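**Equipment review: Firkolum indoor cycle, studio model**
Prepared for the members' facilities bulletin, Bellideck Leisure Centre

The Firkolum was placed on the gym floor in July and has been in daily use by members of every level. This review covers fit, ride, upkeep and value, and is based on the comments left at the front desk and on the duty team's own records.

**Fit and adjustment**

The saddle moves up, down, forward and back, and the handlebar post is set with a knob and a row of holes. Members of very different heights have found a comfortable position without help. The instructions printed on the frame are short and mostly clear, although the lettering is small and several older members asked for a larger card on the wall. The knobs are stiff when new. Ea Bundgaard, who leads the early classes, advises riders to pull the pin fully before lifting the post, as a half-released pin will scrape the paint.

**Ride**

The flywheel turns evenly and the resistance builds in small steps, so that a gentle warm-up and a hard climb are both possible. At high speed there is a low hum, which was not thought troublesome in a room with music playing. The Hommont bike we tried before it was quieter, but it rocked when riders stood on the pedals. The Firkolum does not.

**Cleaning and upkeep**

The handlebar deserves particular attention in any gym with heavy use. Its loops give a good choice of hand positions, and they also give sweat a number of places to collect. A cloth passed along the top of the bar is not enough; it must be wrapped round the tube and drawn through each bend.
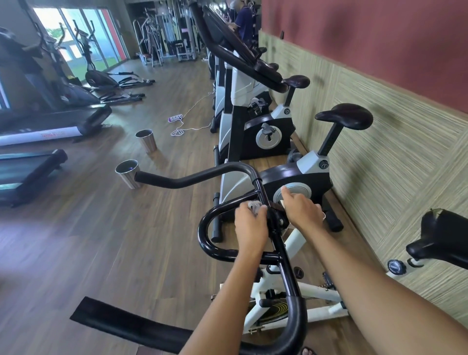
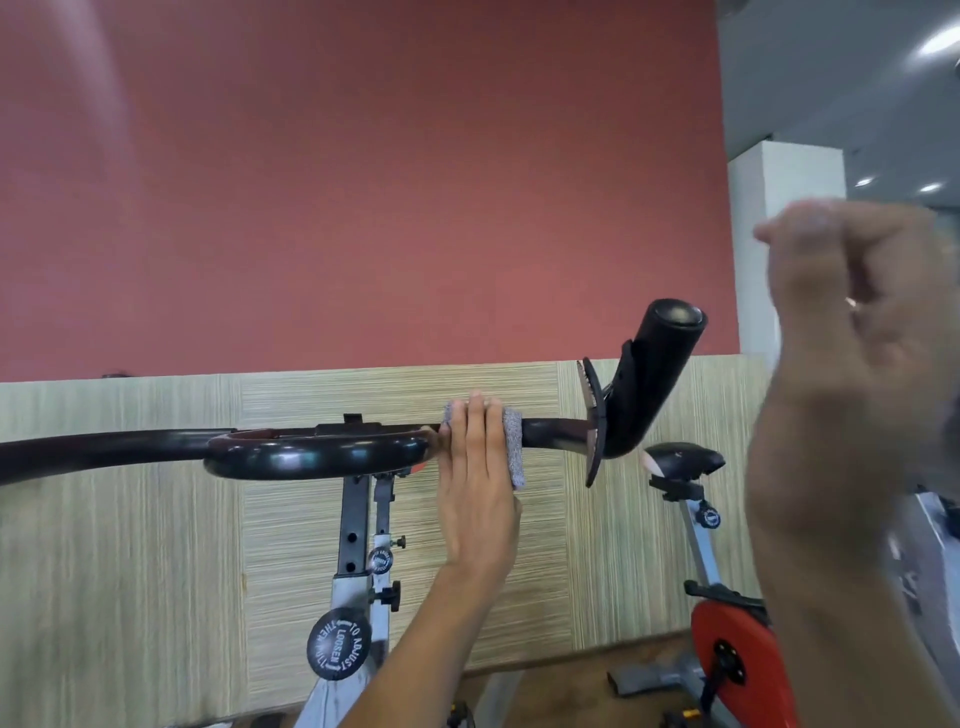
*Handlebar cleaning on the gym floor, by hand and with a cloth.*

A damp cloth and mild soap are sufficient. Strong sprays should be kept away from the printed labels and from the adjustment holes, where residue makes the post harder to move. Amirhossein Rashti of the duty team reports that the pale paint shows every mark -- a nuisance at busy times, though it does mean that nothing is missed. Pedal bolts needed tightening once, after 1000 hours of use, and the job took 5 minutes with an ordinary spanner. The supplier recommends a full service at 2000 hours. We have not yet reached that point and cannot comment on the cost of parts.

**Value**

The centre paid 1789 pounds, delivery included. The Bach model on our shortlist was cheaper but had no fore-and-aft movement in the saddle, and was ruled out for that reason.

**Recommendation**

The Firkolum is recommended for shared gyms and for classes. Home buyers who ride alone may find the frame heavier than they require, and should try moving it before they order. Further comments from members may be left at the front desk.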